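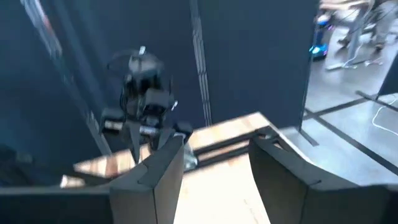
Aus der Nachbarschaft

Neue Schüsseln für die Teeküche: Brolville räumt endlich die Schränke aus

Brolville, 11. Juni 2018. Wer bei uns im Haus schon mal Nudelsalat für alle machen wollte, kennt das Elend: lauter Schüsseln, keine passt in die andere, und beim Öffnen der Schranktür kommt einem der halbe Stapel entgegen. Damit ist jetzt Schluss! Kirsten Dufour hat sich durchgesetzt (ich gebe zu, ich war anfangs dagegen), und das alte Geschirr geht komplett an den Flohmarkt in Fadside. Für 363 Euro gibt es dafür neues, bezahlt aus dem Erlös vom Kuchenverkauf im Dezember. Der hatte 419 Euro gebracht, es bleibt also sogar noch was für Salatbesteck übrig.

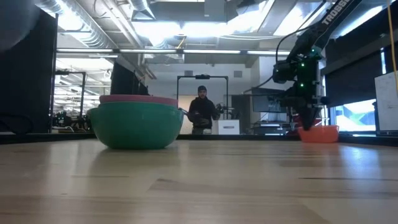 Über die Farben haben wir länger geredet als über das Geld. Norbert Gajdoš wollte alles in Weiß, ich wollte es bunt, und bunt hat gewonnen. Die rosa Schüssel sitzt in der grünen und schaut nur oben mit dem Rand heraus, so stelle ich mir das im Schrank auch vor – und die orangefarbene ist so flach, dass sie bei mir sofort für Obst verplant war. Auf hellem Holz sehen die drei richtig fröhlich aus, finde ich. Norbert sagt dazu lieber nichts.

Ausgeräumt wird ab 17 Uhr in der Teeküche, Kartons sind da, altes Zeitungspapier zum Einwickeln bitte mitbringen. Wer noch eine eigene Schüssel im Schrank stehen hat, holt sie vorher ab, sonst fährt sie mit nach Fadside. Das gilt auch für die große mit dem Sprung, die seit dem Sommerfest niemand vermisst. Fragen gern an Kirsten, sie hat auch den Schlüssel.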